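How Long Do People Keep Printed Magazines?
Project report, second term
Vesela Krasniqi

Background

My grandmother has a shelf of magazines going back to before I was born, and my parents throw theirs out within days. I wanted to know which habit is more common in Hatevdale, and whether it depends on age or on the kind of magazine.

Method

I wrote a one-page survey and left copies at the library, the dentist's office and two hair salons in February. I handed out 499 forms and got 300 back. Six of those were blank on the main question, so I left them out of the results.

Results

Most people keep a magazine for less than a month. Cooking and craft titles last longest – several people wrote that they never throw those away. News and TV magazines go first, often the same week. Age mattered less than I expected. Readers under 30 buy fewer magazines, but the ones they buy they tend to keep.

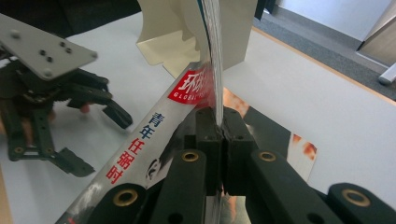

Nusrat Rind thought the question about throwing away was unfair, as plenty of people pass a magazine on to a neighbor and would not call that either keeping or throwing. I agree with this. A third answer, "gave it to someone," should have been on the form.

Problems

The salons gave me mostly women's answers, and I had no forms in Irnisside, where the only newsstand closed. I also forgot to ask about free magazines that come in the mail.

Next time I would run the survey in both towns and ask people to check their shelves before answering.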